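To: grippers list
From: Kylie Dunstan
Subject: Re: Re: pads going bald on the hand-held pair

Paora Hapeta wrote:
> Kylie, ours are slipping on anything with a smooth sole and I'm
> wondering if it's the pads or the linkage. How do you tell? And how
> often are you changing them over in Kururville? Jolene says every
> 700 cycles but that seems like a lot of rubber to me.
> Paora

Hi Paora (and everyone else who wrote to me off list, you know who you are!),

I'd say pads first, linkage second, nearly every time. We've been on the shoe job since May, little kids' sneakers onto a two-tier stand, and shoes are murder on rubber. You squeeze, you tilt, you twist the toe around to face the stand, and all of that goes straight through two small pads. I do my checking in the middle of the work, with the real shoes, so I know what the grip feels like under load.
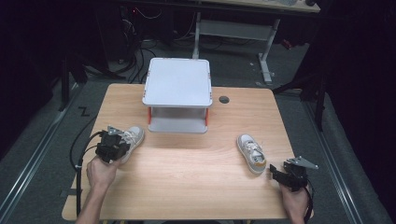

Page 4

Left hand has the shoe there and the right one is open, and that's how I like to compare them. Pick up a sneaker with one, put it down, pick up the same sneaker with the other. If only one side lets it creep, you've found your culprit and you can leave the good one alone. Watch the cable while you're at it. If it's tugging at the back of the gripper you'll swear the pads are slipping when it's really your wrist fighting the cord. I lost a whole morning to that one, and Shona still brings it up.

As for how often, Jolene's 700 is fine for her boxes over at Benitz. Our last set was at 1,357 when I wrote it in the book, and I'd call that too long for shoes. I go by looks now. Open the fingers over a plain tabletop with decent light and check the top edge of each pad, where the peeling shows up. Fraying and a bit of dust I can live with. Once an edge has lifted, or there's a flap hanging off the bottom, that pad is on my list.

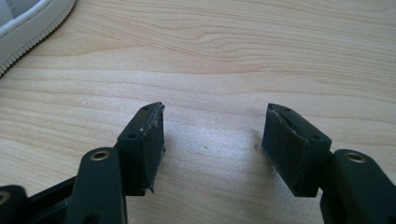

What I do, in order

1. Unplug it. Yes, even for a quick look.
2. Take off the fingertip block, two screws on ours. Put them in a lid or something, they love carpet.
3. Peel the old pad and get ALL the old glue off. Vega uses a plastic scraper and so should you.
4. New pad on, clamp it, and go have lunch. I give it 4 hours if the day allows.
5. While the tip is off, wiggle each arm at the brass bushings. A little shine is okay, side-to-side play is not.
6. Back together, then 10 pickups with the same shoe before anybody trusts it.

If it still slips after all that, then I'd start blaming the linkage. What pads are you buying, by the way? We had the Cumus ones and I'm tempted to try the thicker sheet from Rondonuwu, but I don't want to be the first!

Kylie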